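4. Umsetzung der Aufgabe in der Simulation

Nach der Einarbeitung in die Steuerung haben wir im September begonnen, die eigentliche Sortieraufgabe aufzubauen. Die Vorlage stammt aus der Arbeit von Catarina Rocha, die am Lehrstuhl das Projekt Gerside betreut. In ihrer Version gab es nur einen Arm und ein Objekt. Unsere Aufgabe war es, dieselbe Bewegung mit einem zweiarmigen Modell zu lernen und zu prüfen, ob eine Strategie, die mit einer Hand trainiert wurde, auf einen anderen Endeffektor übertragen werden kann.

Die Demonstrationen haben Bethel Yimer und ich abwechselnd per Teleoperation aufgenommen. Insgesamt sind 300 Episoden in den Datensatz eingegangen. Episoden, in denen der Bediener die Bewegung abgebrochen hat, wurden nicht gespeichert. Die Kameraposition blieb für alle Episoden fest, damit die Bilddaten vergleichbar sind. Das Beleuchtungsmodell haben wir aus der Umgebung Comell übernommen und nicht verändert. 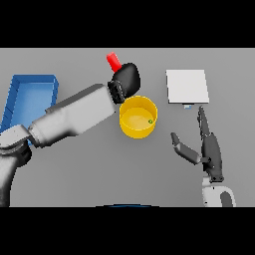
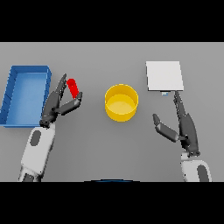

Simulierte Tischumgebung mit beiden Armen, Blick von oben

Für das Training wurde ein Netz mit zwei getrennten Eingängen verwendet, einem für das Kamerabild und einem für die Gelenkwinkel. Die Ausgabe ist eine kurze Folge von Sollwinkeln, die vom Regler nacheinander abgefahren wird. Als schwierig hat sich die Wahl der Objektfarben herausgestellt. In der ersten Fassung hatten Zylinder und Behälter fast denselben Farbton, und das Netz hat die beiden in vielen Fällen verwechselt. Mit dem roten Zylinder und dem gelben runden Behälter ist dieser Fehler nicht mehr aufgetreten. Die blaue Schale links haben wir in der Szene gelassen, obwohl sie in dieser Aufgabe kein Ziel ist, denn das Netz soll lernen, zwischen zwei möglichen Ablageorten zu unterscheiden.

Ein zweites Problem war die Länge der vorhergesagten Folge. Bei einer langen Folge reagiert der Arm zu spät, wenn der Zylinder im Griff verrutscht. Bei einer sehr kurzen Folge zittert die Bewegung, besonders kurz vor dem Loslassen. Nach Rücksprache mit Custódio Peixoto haben wir eine Länge von 18 Schritten gewählt. Diese Einstellung ist ein Kompromiss und wurde von uns nicht systematisch optimiert.

5. Auswertung

Eine Episode gilt als erfolgreich, wenn der Zylinder am Ende vollständig im Behälter liegt und der Behälter dabei nicht umgefallen ist. Wir haben drei Trainingsläufe mit verschiedenen Startwerten durchgeführt. In allen Läufen war das Greifen stabiler als das Ablegen. Die häufigste Fehlerart war, dass der Zylinder auf dem Rand des Behälters aufsetzt und nach außen kippt. Wir vermuten, dass die Höhe aus nur einer Kamera schlecht zu schätzen ist, weil der Blick fast senkrecht nach unten geht.

Beim Wechsel des Endeffektors ist die Erfolgsrate deutlich gesunken. Erst nach einem kurzen Nachtraining mit neuen Demonstrationen wurde das Greifen wieder zuverlässig. Die Annäherung an das Objekt musste dagegen kaum neu gelernt werden. Daraus schließen wir, dass der Teil der Strategie, der die grobe Armbewegung bestimmt, übertragbar ist, der Kontakt mit dem Objekt aber nicht.

Offen bleibt, wie sich die Ergebnisse ändern, wenn eine zweite Kamera von der Seite dazukommt. Kalliopi Krasniqi wird diese Frage in ihrer Bachelorarbeit untersuchen. Die Konfigurationsdateien liegen im Projektordner unter Dastby.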